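How to Brew Black Tea for a Small Group

Posted 7/8/23 by Benedicta Osei

These directions make enough for 4 people with small cups. Use loose black tea if you have it. Bags will do, but take them out a minute sooner.

What you need

A kettle, a pot with a lid, a fine strainer, loose tea, and a cup for each person.

Step 1. Warm the pot

Pour in a little hot water, swirl it, and tip it out. Do the same with the cups if the kitchen is cold.

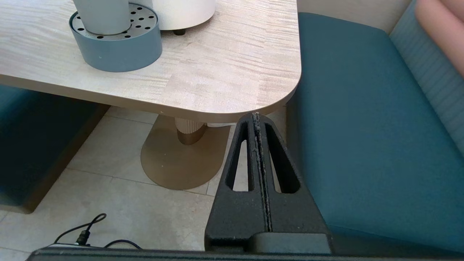 Step 2. Measure the tea

Put one level teaspoon per person into the pot. Old tea loses strength, so if yours has been open since February, add an extra spoonful.

Step 3. Pour and wait

Bring fresh water to a boil, some 200 degrees or a bit over, and pour it straight onto the leaves. Put the lid on and leave it for 4 minutes. Don't stir.

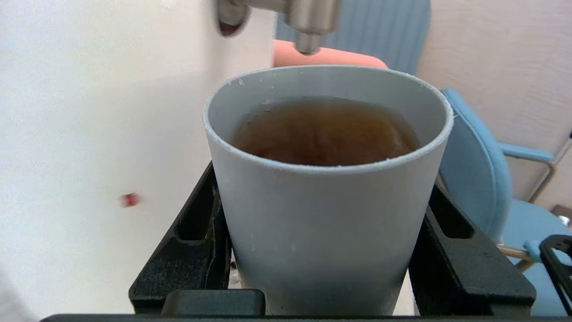
Step 4. Strain and serve

Fill each cup halfway, then go back and top them all up. The last of the pot is always the strongest. Serve milk and lemon separately, and never put both in one cup or the milk will curdle.
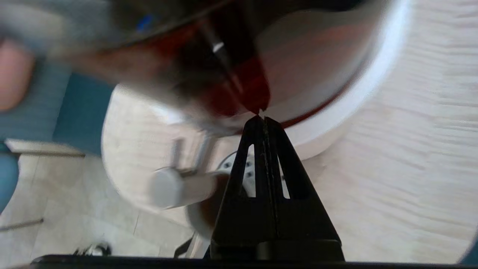
Step 5. Clean up

Empty the leaves into the compost. Rinse the pot with plain water. For brown stains, use 2 teaspoons of baking soda and a soft cloth.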